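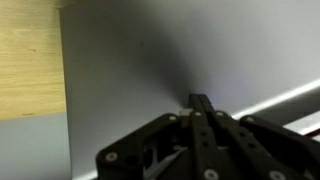 Looking after brushed metal panels

Brushed aluminium turns up on appliance fronts, cupboard doors, laptop lids and splashbacks. It marks easily but most marks come off with very little effort, provided you start with the mildest thing and work up.

What you need
Two microfibre cloths, one for washing and one for drying
Washing-up liquid
A bowl holding 4 litres of warm water
White vinegar, for water spots only

Routine clean
Dust the panel first with a dry cloth. Grit dragged about under a wet one is what causes most fine scratches. Add a small squirt of washing-up liquid to the water, wring the cloth out well and wipe along the grain, never across it. Go over it again with plain water and dry straight away. On anything electrical, switch off and unplug first, and put the water on the cloth, not on the panel.

Rounded edges collect more grease than the flat part, as that is where hands go. Fold the cloth over the edge and run it along the whole length in one pass. 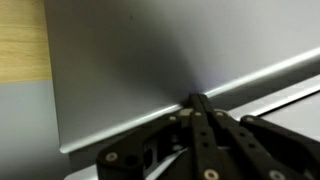
Brushed silver-grey finish with a rounded lower edge.

Checking for marks
Look at the panel from the side with a lamp or window behind it. Smears that vanish from the front show up well at a low angle. Brushed metal also picks up colour from whatever is nearby, so move your head before you start rubbing at a tinted patch. If the colour moves too, it is a reflection.

Small specks
Lay a damp cloth over the speck for 5 minutes, then wipe with the grain. If it stays put, try a fingernail through the cloth. A speck that still won't shift may be a chip or pit, and more rubbing will only leave a shiny spot round it.

Water spots
Mix one part vinegar to 4 parts water, wipe on, rinse and dry. Don't leave it to soak – aluminium can dull.

What to avoid
Scouring pads, wire wool, bleach, oven cleaner and cream cleaners. Dishwasher tablets dissolved in water are too strong as well.

Tips page by Baltasar Esteban. Next: cleaning rubber door seals.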